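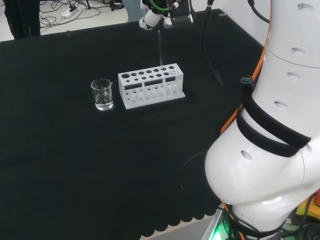 Figure 2. Beaker with clear liquid and a test tube standing in a white rack, on a black cloth.

3.1 Households and tap water

We came to Kiltgate in September with a fairly simple wish, to learn how people in an old mill town decide whether the water in their kitchens is good to drink. The town gets its water from two sources, the Riviere wells and the reservoir at Suseck, and almost everyone we met could tell us (often before we had our coats off!) which of the two was the better one. In all, 176 households took part in the interviews, and 66 of them were kind enough to keep a water diary for us as well.

What struck us early on was how seldom people spoke of test results. They talked about tea -- how it looked in the cup, whether a skin formed on top -- and about kettles, grandparents, and the summer the mains were replaced on the north side. Several families on the Suseck supply still bought bottled water for guests while drinking from the tap themselves, and were a little shy about saying so.

The diaries gave us 391 usable entries, which we read through twice and sorted by the reason given for each choice of water. Taste was the most common reason on both supplies, with habit close behind it. We return to the matter of guests in Section 4.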